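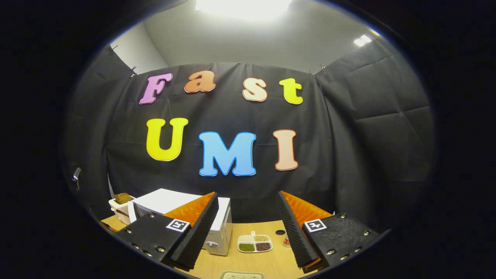 *Cut-out foam letters on black fabric*

Foam letters and fabric backdrops are used each year in the Ornutby Community Workshop for open days, classroom displays and small stage sets. The following guidance applies to all users of the display room and may also be followed at home.

## Preparing the fabric

Black fabric shows lint and creases more readily than any other color. Wash new cloth once before use, without softener, and dry it flat. Press it from the reverse side on a low setting. A lint roller should be passed over the cloth after hanging, working from top to bottom.

Hang the cloth from a rod or tensioned cord. Allow 9 inches of extra fabric at the lower edge so that a weight can be slipped into the hem. Flame-resistant cloth must be kept away from the washing machine unless the label permits laundering.

## Cutting the letters

- Draw each letter on paper first and trace it onto the foam with a soft pencil.
- Cut with a fresh blade, held upright, in several light passes.
- Smooth rough edges with 400-grit paper. Coarser grades tear the surface.
- Paint with water-based products only. Solvent sprays dissolve many foams.

Rounded letters are more forgiving of small cutting errors than narrow ones with sharp corners.

## Fixing and removal

Lightweight letters may be held with straight pins set at an angle. Heavier pieces require hook-and-loop tape, with the loop side sewn to the cloth. Hot glue is not permitted on workshop fabric. It cannot be removed without damage, and replacement panels from the Gralham store are charged at $59 each.

Lay out the full wording on the floor before fixing anything, and mark the baseline with tailor's chalk. Chalk brushes out when dry.

## Storage

Store letters flat between sheets of tissue in a lidded box, away from radiators. Roll the fabric on a cardboard tube; folding leaves lines that are difficult to press out. Label the outside of the box with the wording and the height of the tallest letter.

Requests to borrow tubes, rods or hem weights should be addressed to Raghda Srour at the Ornutby front desk before noon.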